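Part 2: Getting your bench ready and mixing the first batch

Okay, you've unpacked everything from Part 1 and checked it against the packing slip, so now we get to the fun stuff. I wrote this guide for the Kassa casting kit after going through more plaster than I'd like to admit, and I still follow these same steps every time I pour. If you have the older Dramel kit the steps are the same, but your mold clips go on from the side instead of the top.

Before you start

1. Pick a table that doesn't wobble. Push down on each corner. If it rocks, fold up some cardboard and fix it now, while your hands are clean.

2. Lay the level from the kit across the table one way, then turn it and check the other way. A coaster poured on a sloping table comes out thick on one side and you'll be sanding it forever (ask me about my first set!).

3. Wipe the whole top with a barely damp cloth and let it dry. Crumbs and old plaster bits love to stick to the bottom of a mold.

Note: I like a pale, plain top for this. Spilled plaster is harder to spot on it, I'll give you that, but pigment drips show up right away and you can get them before they stain. 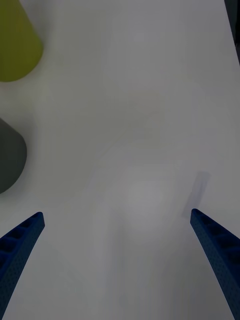

4. Set the molds out with a hand's width between them. You want room to get your fingers around each one without bumping its neighbor.

5. Clip the molds shut. You'll feel a click on both sides. If you only feel one, open it up and start over -- a half-closed mold will leak, and it'll wait until you've walked away to do it.

Mixing

6. Put on the dust mask. Yes, even for a small batch.

7. Measure 177 grams of plaster into the dry cup. Use the scale, please, and skip the scoop. Scoops pack differently every time.

8. Put your water in the mixing cup first, up to the lower line, then sprinkle the plaster over it a little at a time. Let it soak for 2 minutes before you touch it.

9. Stir slowly, scraping the bottom as you go. I keep going until it looks like pancake batter. Fast stirring whips in air and you'll get tiny holes all over the face of your piece.

CAUTION: Plaster gets warm as it sets, and a big lump of it can get hot enough to burn you. Never press your hand into it or let kids make handprints with this mix.

CAUTION: Don't rinse cups in the sink. Let the leftovers harden, flex the cup, and drop the chunks in the trash.

10. Pour into one corner of the mold and let it spread by itself. Tap the table a few times with your knuckles to bring up the bubbles.

11. Leave it alone for around 40 minutes. My garage in Gesley gets pretty chilly by December and I give it longer then. If the top still takes a fingernail mark, it isn't ready.

12. Open the clips, peel the mold back from the edges, and stand the piece on the wire rack to dry. Wait a full day before sealing, which is covered in Part 3.

-- Shinji Amano, updated 2025-11-11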